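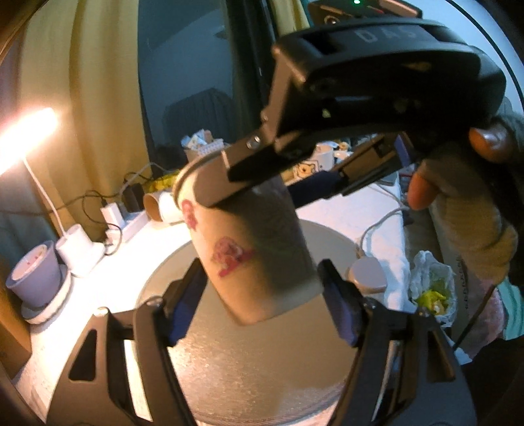 Home | Lists | Archive | Search | Help

To: Trullholm Automation Forum
From: Open Day Office, Vullavard
Subject: Re: Questions before the July open day

Dear members,

Thank you for the replies to our first notice. Several of you raised the same points as the message quoted here, and I will answer them for the whole list.

> From: Esko Rantala
> We plan to bring a group from Hollis and would like to know
> two things. First, will visitors be allowed to try the
> hand-held grippers, or is this a viewing session only?
> Second, at last year's visit the talk ran long and we saw
> very little of the handling work. Will there be more time
> at the tables? Some of our people work with packaging and
> would be most interested in paper cups and other light items.

Visitors will be allowed to use the grippers. Each group will first watch a member of the Manora project team carry out a short set of tasks, including lifting a paper cup by the rim and passing it between two grippers. Visitors may then repeat the tasks under supervision. Paper cups remain the most popular item and also the least forgiving, as a firm squeeze will fold the rim. Please do not adjust the screws on the jaws. Staff will do this on request.

The handling work takes place on ordinary household tables with ordinary household objects on them. This is the setting in which the Manora team records its demonstrations, and the tables will not be cleared for the open day. Visitors who expect a fenced robot cell should be aware that the industrial hall is closed this year.

The talk has been cut to 13 minutes. The time gained has been given to the table sessions.

We have places for 144 visitors, to be received in groups of no more than 9. Groups will be formed at the front desk from 10 a.m. Larger parties, including the one from Hollis, will be divided and will meet again for coffee. The full notice was sent to all 344 addresses on this list, and members who did not receive it should check their settings before writing to us.

Long sleeves should be rolled or pinned. Visitors may take photographs at the tables but are asked to step back while a recording is in progress. A member of staff will tell you when this is the case.

Requests for step-free access should reach the office before the end of June.

With kind regards,
Open Day Office
Vullavard

Shared 9 times | 3 comments

Comments

packline_r: Is there a lower age limit for the table sessions? My daughter is twelve and would like to come.

Open Day Office: Children are welcome with an adult. Please give their ages when you register.

mtk: Glad the talk is shorter. Will the slides be posted to the archive?

Previous message | Next message | Thread index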